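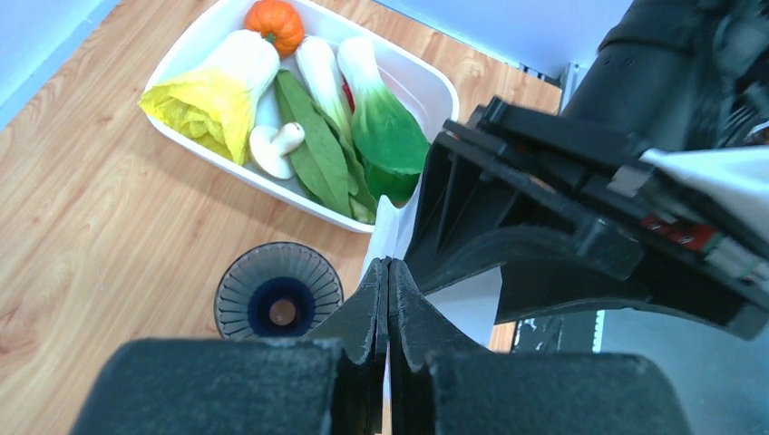
Mallwood Incident Log

Public police and sheriff notices from the Mallwood area, cleaned up and put into one table. Started by Lowri Gittins, now kept going by Lowri and Binta Isah.

What this is

Local agencies put out short notices all the time: a missing teenager, a stolen truck, a request for tips after a burglary. They go up on a web page, stay a few weeks and then vanish. We wanted to be able to look back at them, so we began saving the text in June and haven't stopped. It's been a lot of fun, and we've learned more about county road numbers than we ever expected to!

The current release is v3, dated Jul 28, 2018. It has 1000 notices. Of those, 500 were read and tagged by hand, and the rest were tagged by the script and are marked that way in the tag_source column.

Files

notices.csv – one row per notice
updates.csv – follow-up notices, linked by notice_id
places.csv – our spelling list for streets, parishes and towns
tagger.py – the script (Python 3, standard library only)

Columns in notices.csv

notice_id: our own number, never reused
agency: the office that put out the notice
posted: date on the notice, not the date of the incident
kind: wanted, missing, arrest, tip request, road, other
area: from places.csv, blank if the notice gives none
summary: one or two sentences in our words
status: open, closed, unknown
tag_source: hand or script

Names and privacy

We take out the names of everybody mentioned in a notice, plus home addresses, plate numbers and dates of birth. An arrest isn't a conviction, and a lot of charges get dropped without any second notice going up. Anyone under 18 gets an area and a kind and nothing else. Please don't try to match rows back to people. If you spot a name we missed, write to Binta first and open an issue second – she'll pull the row the same day.

Getting started

Download the folder, put it anywhere you like and run

python3 tagger.py notices.csv

You'll get a count by kind and by month. Add --area Jarkidard to see just one town. The first run takes a little while on an old laptop, then it's quick.

Known problems

Drorov Road and Old Drorov Road get mixed up by the script. The hand-tagged rows are right.
Some agencies post the same notice twice with a new headline. We caught 200 of these and merged them, and there are surely more.
"Closed" only means that we found a follow-up saying so. Many open rows were probably settled long ago.
Road notices are thin before v2, when we weren't collecting them.
Please don't use this to rank neighborhoods. One busy press office can make a quiet town look wild.

Helping out

Yes please! The best thing you can do right now is hand-tag a batch of script rows. Ask for a batch in the issues and Lowri will send you one with the tagging notes. Spelling fixes to places.csv are great too (the Mohammed Avenue entries still need a second look). Send them as a plain list, old spelling first.

License

The summaries, tags and script are free to use with credit to the Mallwood Incident Log. The original notices belong to the agencies that wrote them, and we don't include their full text.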